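Namska hand-held gripper, notes after a month

The Namska kit arrived in March: one gripper, a camera mount, a charger and a thin manual. I put 58 recordings through it, most of them box packing and unpacking. Two were lost to a full card. The linkage has stayed tight, and the pivots needed no oil. Grip on round items is good if both fingers land square – off center, they roll.

My complaint is the export tool. It drops the last second of any clip over 230 seconds, and Zoia Kobzar at support confirmed a fix is planned.

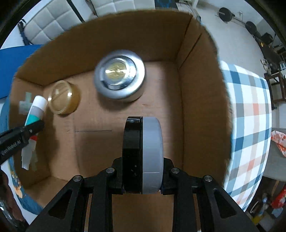 Round two-layer item gripped across its thickness, cardboard box.

Next up is the longer finger set, if Bassey gets it back in stock.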